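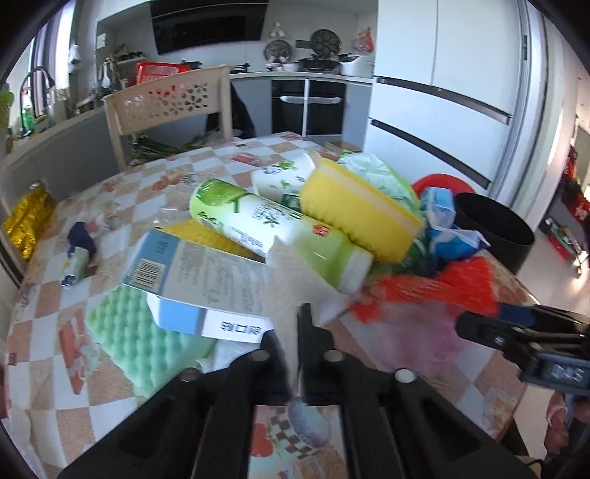

**Clearing a cluttered table: how messy should the demos be?**

**noelia_carrasco**

Hi all! I've been lurking for a while and finally have something worth asking. I'm collecting hand-held gripper demos for a table clearing task, in real kitchens with real family clutter, and I'm going back and forth on how hard to make the starting pile. My plan was to jumble everything in the middle (paper rolls, sponges, a cardboard box, bags, a bit of cloth) and then pick from the top down, one thing at a time, into a bin. I've got 30 demos from the first kitchen and I already dread the plastic bags. Do you folks start this messy, or work up to it?

**trorwood_tinkerer**

Welcome! Please work up to it. I know it's less fun, but I lost most of August to a pile like that. Every demo I recorded took a different order, and the policy just hovered over the heap like my grandmother choosing a melon. Start with 3 objects, well apart, always the same order, and add one when it's reliable.

**Kane Halliday**

I'm going to disagree, kindly. If you only ever show it tidy tables it learns tidy tables, and then the first time a box is leaning on a sponge you're back to square one. I'd keep the pile and be strict about *how* you pick. Same approach angle, a little pause before you close the fingers, and no digging underneath for something when there's an easier one on top. Our Fosach set has 1093 demos and the ones I ended up throwing out were nearly all from rushing, not from clutter.

**trorwood_tinkerer**

Fair, but you had 1093 of them, Kane! She has 30!

**vidal_bench**

Somewhere in the middle for me. We do this by remote control, two arms and a headset, and thin bags are miserable that way because you can't feel when you've got one. By hand you can, so I'd make the most of it. Pinch from a fold, lift slowly, and watch for anything that comes along for the ride. Rolls I take across the middle, never by the loose sheet.

**noelia_carrasco**

Oh, the loose sheet, yes, guilty! Would you keep the demos where I grabbed it and had to try again?

**Kane Halliday**

Keep them if the second try is clean. Label them, though, so you can leave them out later.

**noelia_carrasco**

Okay, I'll do 6 objects for the next kitchen, over in Plarnanville, keep them touching but not buried, and save the bags for the week after. Thank you both, all three of you I mean!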